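In defense of the half-tidied room

I've come around to an opinion my mother would hate: a room that's about two-thirds tidy is the best kind of room, and you should stop there and go do something else.

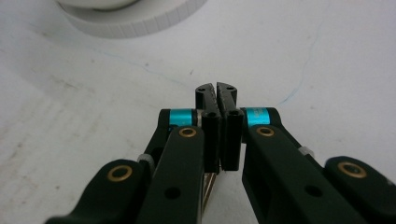 I say this as a person who used to go all the way. When we moved to the apartment on Sawatzky I spent a whole October of evenings putting every single thing we own inside another thing. Batteries in a tin, the tin in a bin, the bin on a shelf behind a door (a door that sticks!). I bought the Fadeo drawer inserts, the ones with the little sliding walls, and by the time I'd finished the kitchen and the hall closet I was out 300 dollars and very pleased with myself.

Then I tried to tape up a box. The tape was in the hall, the scissors were in the kitchen with the other scissors, and the marker was in something called "Stationery B," a label I had apparently written myself. It took me 20 minutes to mail a sweater.

My trouble with the perfect put-away is that it's built for looking at. You stand in the doorway and feel calm, and then you need a screwdriver. Everything you use more than once a week wants to live out in the open, near your hand, a bit messy. The tape and the scissors and the marker should be friends. They don't belong to the same category, I know, and I don't care, they do the same job on the same afternoon.

Hanna Hrytsenko and I have argued about this for years, mostly over her dinner table. She thinks I'm making excuses for piles, and she has a point about piles. A pile is a different animal. A pile has things in it you haven't looked at since spring, and you can't get at the bottom without moving the top. What I'm defending is the spread – a few useful things sitting side by side where you can see all of them at once. If I have to lift something to find something, fine, it's a pile, and I'll deal with it on Saturday.

She also says that guests notice. Do they? I've been to a lot of houses and I could not tell you the condition of one windowsill. I remember the house where I was asked not to set my glass down, though.

So these days I do the floor, the dishes and anything that smells, and I clear enough table to eat at. After that I quit, even if there's a ball of string sitting there looking at me. Half the Fadeo inserts went to my sister in Kevbridge, who loves them and has more forks than I do. The rest hold seed packets, badly.

I still have Stationery B. It's got one dried-out glue stick in it and the warranty for a toaster, and I'm leaving it alone until I need the box.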